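Workshop notebook, soft goods bench
September, entry 13

Started 9.40. Carried on from the last entry, which stopped at the Altar cushion covers. Those are dry and measured and the numbers are in the table at the back of the folder. The shrinkage on the long side is 4 mm, which we can live with if the zip goes in after the first wash and not before.

Main job for this entry is plush. Drisberg want a care line for the stuffed animals and so far we have only washed flat swatches. A swatch tells us about dye and pile but nothing about how the filling behaves, or the seams round the neck and under the arms. So whole toys from now on.

Colour first. The beige we are working to is the old one, from before the Kapoor yarn changed. I compared it with the new yarn by the window and again under the bench lamp. By the window the new one goes pinkish. Under the lamp it looks yellower, nearly ochre at the fold. I would not put the two in the same batch. Note for whoever writes up the palette: the words on the card are sand, taupe and amber, and we should stick to those and stop writing "light brown" for all three.

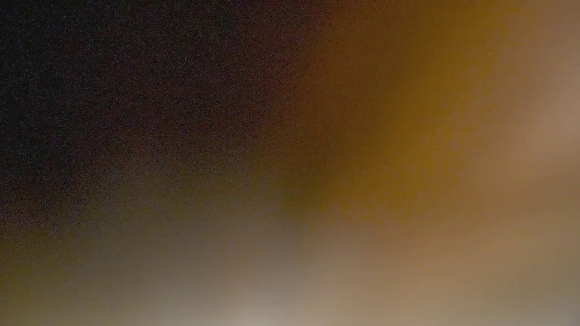 Close up, out of focus. Amber at upper right, taupe along the bottom. Not for colour matching.

Settings for the plush wash, agreed at the bench before lunch:

Cool wash, short programme
Liquid, half the normal dose, no softener
Lowest spin, then a second spin only if the toy still drips when lifted
Out flat on the mesh, turned every couple of hours

I have left the net bag out of it for this round. With the bag on, the fur gets pressed in one direction and dries like that, and I spent most of an afternoon last month brushing it back up. Without it we will see more wear on the nose and eyes, but that is partly what Drisberg are asking about.

Weighed dry toy: 200 g on the small scale. Label on the seam left on. Checked the stitching at the back where the filling goes in and found one long stitch near the bottom. I put a loop of red thread through the label to mark which one it is, and wrote the long stitch on the sheet so that it does not get blamed on the machine later.

Other things to check before a run, because I keep having to look them up:

The gasket. Pull the fold open at the bottom and wipe it. Fluff from the earlier swatches collects there and ends up on whatever goes in next.

The drain filter. Last cleaned at the beginning of the month. It wants doing again before we go on to the long pile samples.

The drum. Run a finger round the holes for snags. A pulled loop on a plush sample is no use to anyone when it comes to scoring.

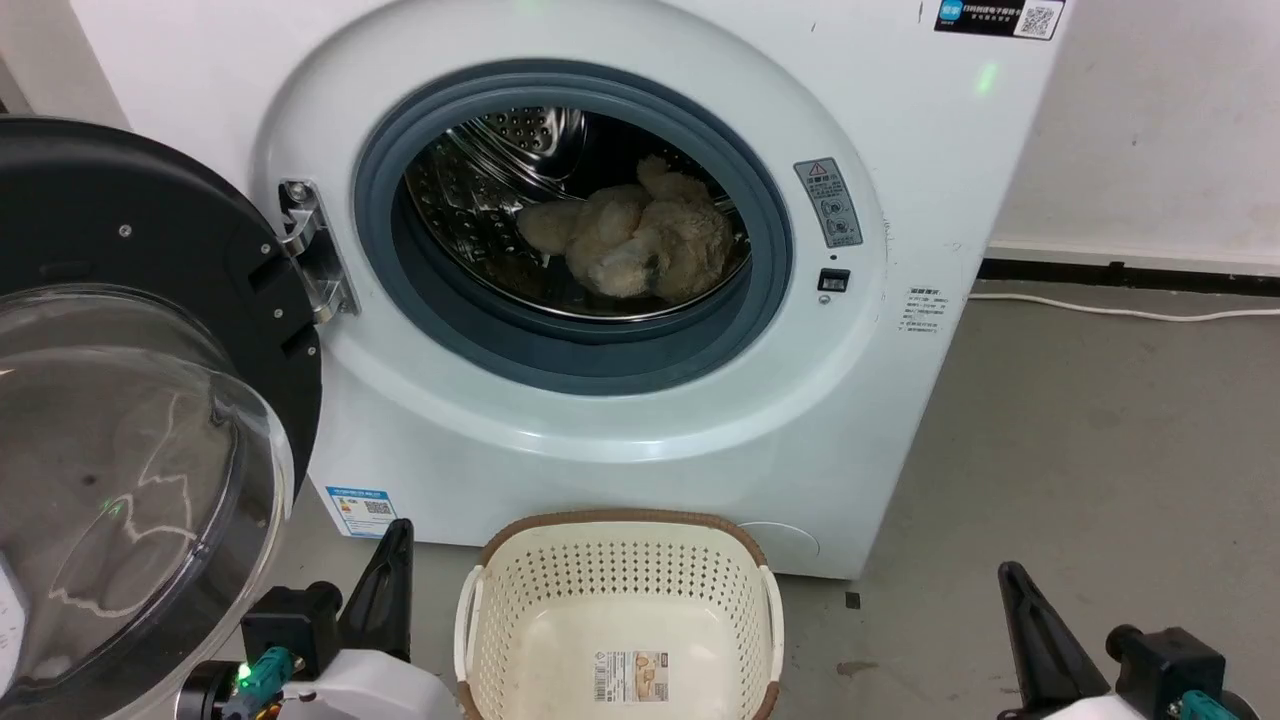 Page last changed: September, 16:22

Beige toy in the drum, door open. The fur is a little matted, so score matting before any brushing and then again after. Use the Vikden scale for both, the one with the fabric strips, and hold the strip against the back of the toy, where there is less shaping. The belly always reads worse than it is.

I tried the scale on an old swatch to get my eye in and came out one step harsher than the last person who scored it. We ought to do two people per sample and write down both scores. Averaging them in your head and putting down one figure is how we got the odd results on the throws.

On loading: one toy alone is a poor test in a drum this size. It sits at the bottom and gets lifted and dropped, and there is nothing round it to soften that. At home it would go in with towels. I suggest we do a round with the toy alone and a round with two hand towels, white, already washed so they have stopped shedding. If the two come out the same we can drop the towels and save ourselves the drying space.

Drying space is still the problem. The mesh rack takes the swatches or the toys but not both. I have asked about the second rack. For now, swatches go on the line.

Still open:

Does the new Kapoor yarn mat faster than the old? Same pattern, same filling, needs one of each.
Care line wording. "Surface clean only" is safe but Drisberg don't want it.
Drying time for the filling. The outside feels dry long before the middle is, so go by weight and not by hand. Back to 200 g or it stays on the rack.
More liquid needed, the bottle is nearly finished.

Stopped here at 16.20. Sheet is in the tray with the swatch cards.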